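## 4. Setting up your restaurant's page on Findov

Read this section after your account has been approved. You will need your street address, your opening hours, a current menu with prices, and a phone number that somebody answers during service. Most owners finish in one sitting. If you have to stop, press **Save draft** at the foot of the screen. Drafts are kept for 56 days.

### 4.1 Name and address

1. Open **My places** and choose **Add a restaurant**.
2. Type the name the way it appears over your door. Leave out words such as "best" or "famous" unless they are part of the registered name.
3. Enter the street address. If the entrance is on a different street, put that in **How to find us**.
4. Drag the pin to the door your guests use. For a restaurant inside a hotel or market hall, place the pin at the public entrance to the building.
5. Choose one main cuisine and, if you wish, a second one.

**Note:** If you have moved, do not add a new restaurant. Open the old page, choose **We have moved**, and enter the new address. Your reviews go with you, and each older review is marked with the former neighborhood so readers know which dining room it refers to.

**Caution:** Two pages for the same kitchen will both be hidden from search until one is removed.

### 4.2 Writing the description

The description is limited to 480 characters, including spaces. It appears under the name on phones and beside the map on larger screens.

1. Say what you serve in the first sentence.
2. Mention the nearest station, parking lot, or landmark.
3. Describe the room in a few words: counter seats, a garden, a private room upstairs.
4. Leave prices out. They are taken from the menu.

An entry that works well, from the Rattanakul page:

> Northern Thai cooking in a narrow room behind the bus station. Charcoal grill at the front, tables at the back, and a small patio from May. The set lunch changes daily. Curries can be made milder but the dips can't.

Do not paste in newspaper reviews. You may link to one under **Press**.

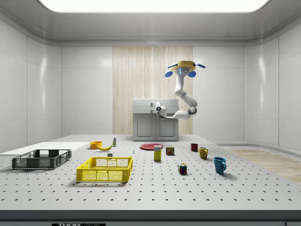 *Page last changed: March, by Pei-shan Chien (section 4.3 rewritten, old menu screens removed)*

### 4.3 Adding the menu

You can type the menu in or upload it as a PDF. A typed menu is better for guests, who can search it by dish and by allergen. A PDF can only be opened and read.

To type a menu:

1. Go to **Menus** and choose **New menu**.
2. Give it a name guests will understand, such as "Dinner" or "Sunday lunch".
3. Add your headings first, then the dishes under each one. A menu can hold up to 200 dishes.
4. Enter a price for every dish. For market-price items, leave the box blank and tick **Ask your server**.
5. Tick the allergens for each dish. If you are unsure, tick **Check with kitchen**.
6. Set the hours when the menu is served.
7. Press **Publish**.

To upload a PDF, choose **Upload** at step 1 and skip to step 6.

**Caution:** Allergen boxes are left empty when you copy a dish from one menu to another. Go through them again before you publish.

**Note:** If you already keep your menus in Climero, use **Import** instead. Headings, dishes and prices come across. Photos and wine vintages do not – add those by hand.

### 4.4 Opening hours and holidays

1. Open **Hours** and fill in each day separately. Use two rows for a day with lunch and dinner service.
2. Enter the time of your last seating. The closing time goes in its own box.
3. Under **Special days**, add any holiday when you are closed or keep different hours.
4. If you are closed for a longer period, set **Closed until** and pick a month. Your page stays up with a gray banner.

A kitchen that stops at 9:30 p.m. in a room that stays open until midnight should show 9:30 p.m. as the last seating. Most of the complaints we get about hours come from this box.

### 4.5 Replying to reviews

Reviews appear on your page as soon as they pass the language filter. You can reply once to each.

1. Open **Reviews** and select the one you want.
2. Press **Reply** and write your answer.
3. Choose whether to sign as the restaurant or under your own name.
4. Press **Send**. You can edit your reply for 7 days.

If a review is about another restaurant, or about an owner who has since left, choose **Report** and then **Wrong place** or **Earlier owner**. Reports are read by Derek Inskip's team at the Girnness office. A review is not removed for calling the food bad, the walls ugly, or the chairs uncomfortable.

**Caution:** Do not offer a free meal or a discount in a public reply. Use **Message guest**.

### 4.6 Checking the page

Choose **View as guest** and go through the page on a phone. Call the number shown. Tap the map and see where it sends you. Corrections to the name or address go back to us for approval; everything else changes as soon as you save.

To hand the page over to a manager, see section 5, "People and permissions".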